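3.2 The mixed tray

Household clutter has been studied mostly as a problem of volume. Our interest is in composition: what ends up next to what, and what that does to the person who later wants one thing back. Of the 227 trays assembled for the Cileo collection, 61 fall into the class we call mixed, meaning that balls, cloths, play food and at least one object of no settled purpose share a single container. Coders were told to resist the word "miscellaneous". They managed this for most of September.

The tray in Figure 4 is typical of the class. The cloths defeat most existing schemes. The Nolel index, which was drawn up with wooden blocks in mind, has no entry for a thing that changes its outline whenever it is moved, and files all textiles under "other, flat". Ours were seldom flat. 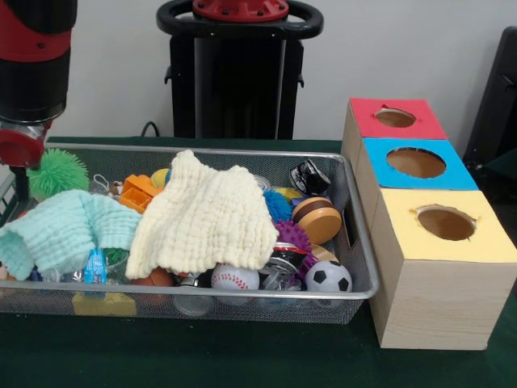
Figure 4. A mixed tray on a cloth-covered table. A cream waffle-textured cloth lies across part of the pile; a soccer ball and a baseball are at the front.

Balls raise the opposite difficulty. They have an obvious category and very little else in common. A baseball, a spiky sensory ball and a miniature football (we bow to the soccer of our coding sheet in the caption) agree on being round, and a child sorting by feel would never put them together. Đorđević's scheme allows for this by recording surface before shape, and we follow it here, with the small reservation that it obliges one to write "spiky" a great many times.
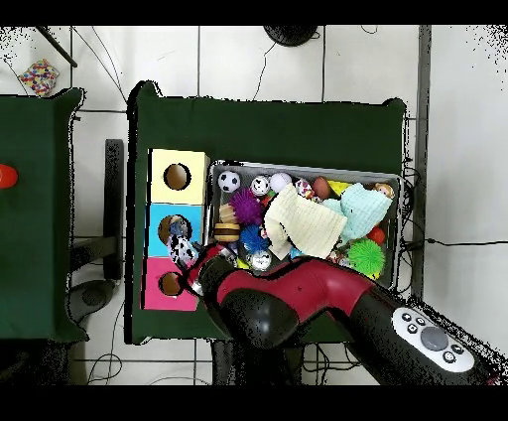 A second question is whether an object counts as tidied once it is out of sight. Our working rule is that anything beneath a cloth is stored, and anything on top of one is waiting. The rule is crude, and two coders objected to it on moral grounds, but it gave steadier results than asking for a judgement of neatness, a quality on which the coders differed sharply and at length.

Boxes with a single hole were treated as containers in their own right. A hole invites posting, and posting is a different act from dropping something into an open tray: it requires a choice of object and some opinion about its size.
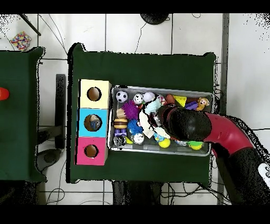

Play food was coded as food. The alternative, coding it as plastic, would have required us to establish what each item was made of, and the Cultaso guidelines are silent on hamburgers. Where an item could not be named with confidence it was entered by colour alone, a practice that accounts for several of the less informative rows in Table 3.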